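Dagdag project – manipulation learning group
Minutes, January meeting

Chair: Elżbieta Jasińska
Start: 9:30 a.m.

1. Previous minutes
Accepted with one fix. The Lateo run in item 3 used the old action labels, so its score can't be compared with the later runs. The table on the shared drive has been corrected.

2. Data status
The set now holds 247 demonstrations of the wiping task after filtering. Most of the rejected ones failed pose tracking when the tool turned toward blank walls or glass. Elżbieta asked that rejected recordings be kept in a separate folder and not deleted, as the tracking settings may change again.

3. Relative versus absolute actions
Main item. The policy trained on gripper motion relative to the current pose was compared with the one trained on positions in a fixed room frame. Same data, same network, same number of training steps. With the basin moved to a new spot before each trial, the relative version finished 7 of 9 trials and the absolute version finished 2. With the basin left in its original spot the two were level. The group agreed to use relative actions from now on.

There was some discussion of why the two failures happened. Both stopped short of the rim and hovered there. One view was that the policy lacks height information from a single wrist view – the other was that the latency setting was wrong. Not settled. The logs will be replayed with the corrected delay before anyone retrains.

4. Latency
Measured delay between camera and gripper width was different on the Hotemus controller than on the bench unit. Agreed to measure it for each setup and store the value with the recording. Until then, no mixing of data from the two.

5. Write-up
The draft for the Drirkberg workshop is 6 pages and over the limit. The section on finger shape will be cut to a paragraph. The failure cases stay in.

6. Actions
Replay the failed trials – Elżbieta
Store delay values in the recording header – software side
Repeat the comparison with a second basin height – open, to be assigned

Closed at 11 a.m.
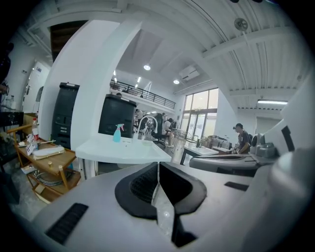 Why did the two policies score the same when the basin wasn't moved?
The fixed room positions in the training data still matched the basin's location, so the absolute policy had nothing to adjust for.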